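The Case for Slower Upkeep of Household Robots

Opinion, May 3, 2019

Organizations that run household robots tend to budget generously for the purchase and poorly for everything that follows. The position taken in this essay is that setup and upkeep should be treated as one continuous duty, assigned to named staff, with written records, and that the simulated home in which a machine is tested should fall under the same duty as the machine itself.

The experience of the Storkville service program is instructive. The program operates a single mobile unit, a Prellex base with an Altix arm controller, which tidies sitting rooms in supported housing. For its first 63 days in service the unit was repaired only when it stopped. Wheel wear was allowed to build up until the odometry drifted. The drift was then corrected in software, and when new wheels were fitted the correction was left in place. The machine spent the better part of a week turning too far at every corner, and two departments each believed that the other had changed something.

A fault of that kind is cheap to prevent. The wheels should be measured at every service, the figure written down, and any correction tied to the wheel set for which it was made. When the wheels go, the correction goes with them. The same rule ought to hold for bumpers, cameras and the docking contacts.

Less widely accepted is the claim that the virtual home needs a maintenance schedule. Before any new settings are loaded on the Storkville unit, they are run through a rendered apartment with a sofa, a doorway and a change of flooring partway across. Such a model is too often regarded as finished on the day it is delivered.

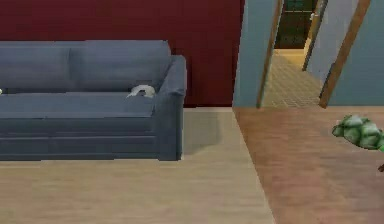 How often should the simulated home be checked against the real machine?

At every scheduled service, and again after any part that touches the floor or carries a sensor has been replaced.

Critics of this view point to cost. A full check at Storkville takes one technician 6 hours, during which the unit does no useful work, and the annual allowance for parts and outside labor is 3,000 dollars. Managers have asked whether the time would be better spent on new tasks. The question is fair, but it overlooks where the time went before. Under the old practice, technicians lost whole days to faults that had been introduced by earlier repairs, and those days appeared in no budget line.

There is a stronger objection. A simulated room will never match a lived-in one, and staff who trust it too much may approve settings that fail on a real rug or a real door sill. This essay accepts the point. Simulation should be used to reject bad settings early. Final approval should come from a supervised run on the actual floor, with a person within reach of the stop button.

The Laskowska maintenance guide, which the program adopted in September, asks for 5 entries after each service: wheel diameter, battery condition, camera alignment, software version, and the date on which the simulated home was last compared with the real one. Some technicians find the last entry tiresome. It should be kept, and a service sheet without it should be returned unsigned.

Programs now drafting purchase contracts would do well to write these duties in from the start, including the right to edit the simulated home without paying the supplier for each change. Storkville did not secure that right, and its next contract should.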